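Ticket: Drerkia to Skellari comparison showing wrong daily cost
Product: Rilley trip planner, city comparison pages
Raised by: Tormod Strömberg
Status: Open (reopened)

Reported problem
The comparison page says a week in Skellari costs less than a week in Drerkia. I have stayed in both and I don't believe it. Skellari shows an average daily spend of 57, which would barely cover the ferry and a sandwich.

First reply from support
Prices are averaged from traveller reports, and Skellari has 2,152 of them. Please clear your browser cache and try again.

Customer
Cleared it. Same figure. I also tried a second browser and my phone, and I'd be surprised if a cache could halve the price of a hotel.

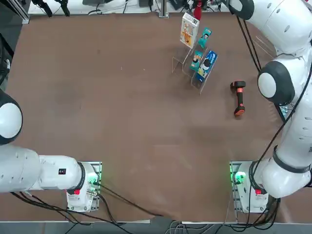 Table with two white arms, cables at the front.

Support, second reply
We have refreshed the Skellari page from our side. Could you confirm the currency and number of travellers selected?

Customer
Euros, 2 adults, mid-range. I switched to budget and the daily figure stayed at 57. Switched to luxury, still 57. Drerkia moves up and down as it should. So either every hotel in Skellari charges the same, or the travel style setting does nothing on that page.

Support, third reply
Thank you, we can reproduce this. The page was reading the budget figure whichever style was picked. A fix went out at 14:30 and the ticket has been closed.

Customer, reopening
Not fixed. Mid-range now gives a new number, but the total for 4 nights is the same as the total for 3. I'd like to know who checked it before it was closed.

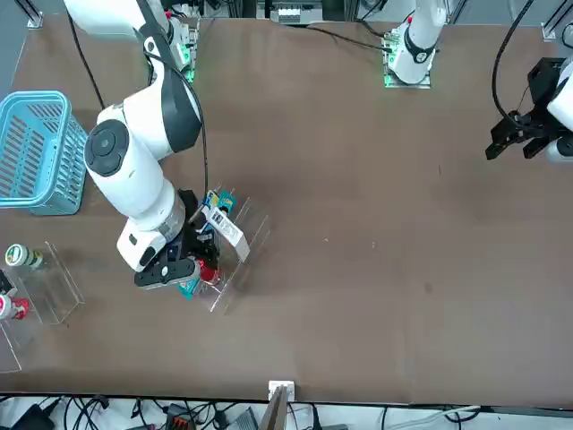 Limsakul has the same fault, so I doubt this is a Skellari problem at all. I compared it with Drerkia using the same dates and the nights setting was ignored there too. The extras list is no better: sun cream, plasters and travel tissues are lumped together as one "sundries" line with no price each. Small packets like the blue and teal ones in the clear rack, next to the white one with the barcode, are sold singly, and a planner ought to price them singly. I'd leave that for a separate ticket if the totals get sorted first.

Support, current note
Passed to the pricing team. Nights setting confirmed faulty on Skellari and Limsakul, other cities still to be checked. Extras list logged separately.

Customer
Fine - but please leave this one open until I've seen the totals change myself.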